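How a Robot Hand Learns to Pick Up Things It Never Met Before

Think about the last time you took a pencil out of a full school bag. You did not make a plan. Your fingers went in, felt something thin, turned it a little and pulled it out. You have practiced this since you were a baby, so now it feels like nothing.

For a robot it is a hard job. At the Sutanto lab in Levville, a group of researchers works on this question every day: how can a robot learn to pick up an object that is new to it?

The old way

For many years, people taught robots with exact instructions. Move the arm to this point. Close the fingers. Lift. This works very well in a factory where each part always comes to the same place. But if the part lies a little bit to the side, the robot closes its fingers on air. It does not notice the mistake, and it goes on with its work as if it carried something.

The new way: learning from many tries

The method in Levville has the name Wurkemo. It is a little similar to how you learned to ride a bicycle. First, a person shows the robot what to do. The person guides the robot hand to an object, closes the fingers and lifts. The robot's computer saves the movements of the arm together with the pictures from a small camera near the hand. One such lesson is called a demonstration.

In the first part of the study, the robot got 50 demonstrations. After that it had to try alone. Each time, the computer looked at the new picture and asked itself: what did the person do when the picture looked similar to this? Then it moved the hand a small distance, looked again, and moved again. A movement to one object is made from many such small steps.

When the robot dropped something, this was also useful. The computer saved the bad tries together with the good ones, so it could compare them.

Why is the camera near the hand?

Try a small experiment. Put a coin on the table. Close one eye and touch the coin with your finger. Now do it again, but look from the other side of the room while a friend moves your finger for you. (You have to tell your friend "left, left, no, stop!") The first way is easier for most people. A camera near the hand is similar to an eye that travels with the finger. When the hand comes close, small things become big in the picture, and the computer can see where the fingers will touch.

Difficult things to hold

A ball is quite friendly for a robot. It has the same shape from all sides. A circuit board is less friendly. This is the flat plate inside a machine, where the electronic parts are fixed. It is thin, its parts stick out at different heights, and strong pressure in a wrong place can break something. The robot must find a good place for its two fingers and must not squeeze too much.

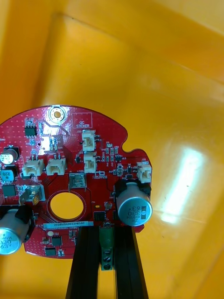

Sovodport wrote to us after reading the first version of this page and asked why the robot needs to learn this at all, if a person can lift a circuit board in one second. It is a good question. One answer is recycling. Old machines are full of boards in many shapes, and sorting them by hand is slow and boring work. A robot with only exact instructions would need new instructions for each shape.

What did they find?

With 8 kinds of objects, the robot did well on those it knew from the lessons. With new objects it made more mistakes, mostly with flat ones. Then the researchers added lessons in which the objects lay in strange positions, for example leaning on a wall of the bin. After this change, the robot became better also with objects which were not in any lesson. The researchers think that it had learned something more general about edges and corners.

They still do not know how many lessons are enough. The next tests will use softer things, such as gloves and sponges, which change their shape when you press them.

Words to remember

Gripper: the hand of a robot. It often has only two fingers.
Demonstration: a lesson where a person shows the robot the movement.
Circuit board: a flat plate which holds electronic parts and connects them.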